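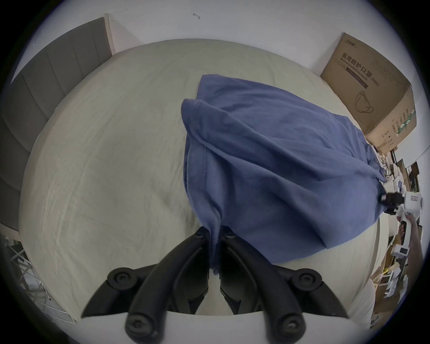 Vieira wrote back on my first draft of this section that you don't really need two grippers for cloth, one will do if you're patient. I tried it that way for 30 takes and went back to two. With one, I kept chasing the fabric all over the bed – with two, I can pull it taut and the robot gets a much clearer idea of what I want.

## Showing a two-handed cloth task

1. Charge both grippers and switch on the left one first. Wait for the beep, then do the right.
2. Open and close each gripper all the way, 6 times, nice and slow. Zotance uses this to learn where "open" and "closed" are.
3. Lay the cloth down and mess it up a bit. I change the starting heap every time (a robot that has only seen one heap gets lost fast!).
4. Press the record button and hold still until the counter starts.
5. Pinch one end with the first gripper, then the other end with the second. Squeeze until the tips close on the fabric and stop there.
6. Draw the two ends apart until the cloth is tight, then go on with your fold or shake-out.
7. Set the cloth down, open both grippers and press record again.

**Note:** Keep each take under 38 seconds. Longer ones still save, but the Lornholm trainer splits them in two and the second half is usually junk.

**Caution:** Keep your free fingers away from the finger joints while you squeeze. They pinch, and I have the blister to show for it.

**Caution:** Don't yank. If a gripper slips off, let the take run, pick the end up again and carry on. I keep those takes, and the Predcombe arms do better at picking up dropped cloth with them in the mix.

For a new kind of cloth I record 100 takes before I start training. Towels and T-shirts count as separate kinds, so make a new folder for each one.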